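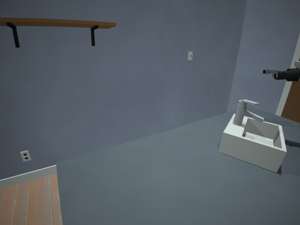 4. Mounting the Shelf

Read this section in full before drilling. The Adow wall shelf must be installed by an adult. Two persons are required for steps 5 and 6.

4.1 Before You Begin

Check the type of wall. The screws and plugs supplied are intended for brick and concrete only. For plasterboard, use the Grivum hollow-wall kit, sold separately, and fix at least one bracket to a stud.

CAUTION: Do not drill directly above or below an outlet or switch. Use a cable detector across the full length of the shelf position.

4.2 Marking and Drilling

1. Hold the first bracket against the wall at the chosen height and mark the upper hole in pencil.

2. Draw a level line from this mark. The line should be at least 1000 mm long. Do not measure up from the floor at the second position, as floors are often uneven.

3. Mark the remaining holes. Keep each bracket at least 200 mm from the end of the plank.

4. Drill to the depth given on the plug packet. Remove all dust from the holes before inserting the plugs.

Note: If a plug turns in its hole, remove it and use the next size up. Do not pack the hole with paper or filler.
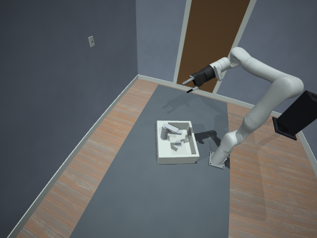 4.3 Fixing the Brackets and Plank

5. Fix both brackets loosely. Lay a level across them and adjust as needed, then tighten the upper screws followed by the lower screws.

6. Lower the plank onto the brackets. The edge marked with a paper label faces the wall. Remove the label after the plank is in place.

7. Insert the short screws from underneath. Tighten by hand. A power driver may split the wood.

4.4 Loading and Care

The maximum load is 13 kg, spread evenly. Place heavier items over the brackets. Do not hang anything from the front edge.

Retighten all screws after one month and once a year from then on. Wipe with a soft cloth. Products containing bleach will damage the finish.

Spare screws and plugs may be ordered from Trikeo under part number 32. For removal of the shelf, see Section 5.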